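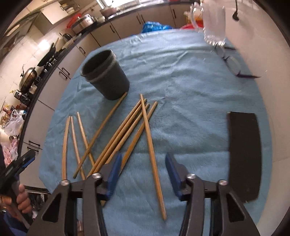
Project report: does a tablecloth change how sticks fall?
By Wekesa Wanyama (partner: Brian Khaemba)

So our group got to pick any everyday activity for the Mosoti unit, and Brian and I went with a game our families both play in slightly different ways, where you drop a bunch of thin wooden sticks and try to pick them up one at a time without moving the others. We thought it would be easy marks. It was a lot more fiddly than we expected!

What we wanted to find out was whether the surface matters. My gran has always put a cloth down first and Brian's family plays straight on the table, and each side reckons the other one is doing it wrong (this got fairly heated in January, which is where the idea came from).

The setup was pretty basic. Light blue cloth over the table, nine sticks, and a dark grey cylindrical container to tip them out of. We kept the sticks at nine the whole way through so the drops would be comparable. The sticks are mostly light brown, but there's a darker one with a blunt dark tip and it became my favourite because it's so easy to spot in a pile. The light ones are a pain when they land side by side. You get a few lying nearly parallel and you can't tell which one is free to move until you've touched it, and by then your turn is over.

The cloth had a fair few creases in it, mostly toward the far end, plus one wide fold. Brian wanted to iron it. I said leave it, my gran never irons hers, and we ended up arguing about that for longer than it would have taken to iron the thing. We left it.

We did 1000 drops all up, half on cloth and half on bare table, over what felt like our entire holidays. For each one we wrote down whether any stick ended up lying across another. That happened in 687 of them, and the cloth drops made up the bigger share. On the bare table the sticks skidded and spread out, so there were more easy ones to grab. On the cloth they mostly stayed where they landed, and they liked to settle along a crease.

Things I'd change: drop from a fixed height (we just eyeballed it, and Brian is taller than me), and use a flat cloth as a third surface so we could split up the cloth effect from the crease effect. Okay, Brian, you were a bit right about the iron.

Our tally sheets are in the blue folder with the Urkton group's ones. Page four has a juice stain on it but you can still read the numbers.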